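Home | Surfaces | Wall Coverings | Tabletop | Gallery | Contact

Tabletop Gallery: Small Display Booths

The booths on this page are table-height enclosures used for showing surface finishes together at reduced size. Each one has three walls, an open near side and a single worktop. The open side lets a visitor lean in and look across the finish at a low angle, where gloss, veining and print registration are easiest to judge. Panels are changed in pairs or as a full set. Mixed sets have been tried at the Lidport showroom and read as a sample board, which defeats the purpose of a booth.

Framing is aluminum profile throughout. It takes panels of different thickness without new hardware, and a full wall set can be swapped in 80 minutes, including wiping down the profile. Adhesive residue on the inner faces of the frame is the usual cause of a panel sitting proud at the corner.

Leaf and stalk patterns need more care than plain papers. The stalks run close to vertical, so any lean in the panel shows against the upright of the frame. Hang from the back wall outward. Match the side walls to it at eye level and let the error, if there is one, fall at the bottom edge. Gray on gray hides a small mismatch better than green on white does.

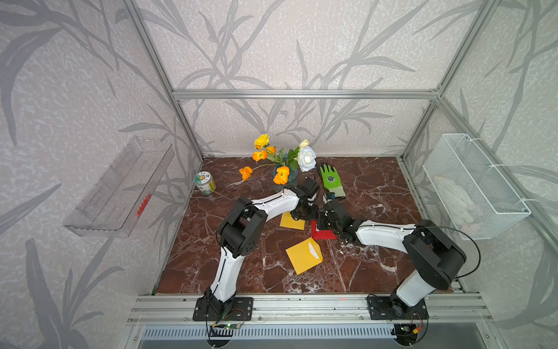
Gray bamboo-leaf paper, red-brown marble surface with white veining, glass vase with artificial flowers, yellow cards and a red block.

The pairing follows a simple rule: one quiet surface, one busy one. A red-brown marble surface with white veins carries most of the visual weight, so the walls stay pale and low in contrast. A glossy finish also picks up color from whatever is placed on it. Saturated items such as the yellow cards and the red L-shaped block are useful for checking how strong that effect is under the lighting in use.

Flowers go toward the back. Artificial stems are preferred for booths because they hold their position between sessions and drop nothing on the surface. Orange against gray gives a clear separation at any distance. The pale rose and the cream bud on the right of the bouquet sit much closer to the wall in value, and the green leaves keep them from merging with it. Clear glass is the standard choice for the vase. Opaque vases block too much of the back panel in a booth this shallow.

Notes on upkeep

Dust glossy surfaces dry, then wipe with a damp cloth along the longer side. Do not use powder cleaners. Petals can be brushed with a soft paintbrush. Lift glass straight up before moving it; dragging leaves fine arcs that show under side light. Papered panels are stored flat, face to face, with a sheet of tissue between them.

Gray bamboo-leaf paper is listed in the Herrero wall sheet under pattern 331. Allow 7 working days for cut panels. The minimum order is 3, enough for one booth.

Comments

mapleandbrass
Did you consider a darker wall with that red-brown? I have something similar in a hallway and the pale gray looks a little cold to me next to it.

Kudbridge Interiors
We tried charcoal in April. The veining stood out more but the corners of the booth went very dark.

tilefan_north
Good tip on starting from the back wall. I went left to right and paid for it.

hallway_projects
Is the pattern sold by the roll as well, or only as cut panels?

Kudbridge Interiors
By the roll through the Lidport counter. Ask for the wall sheet.

Contact: Kudbridge Interiors, Lidport showroom | © Kudbridge Interiors | Back to top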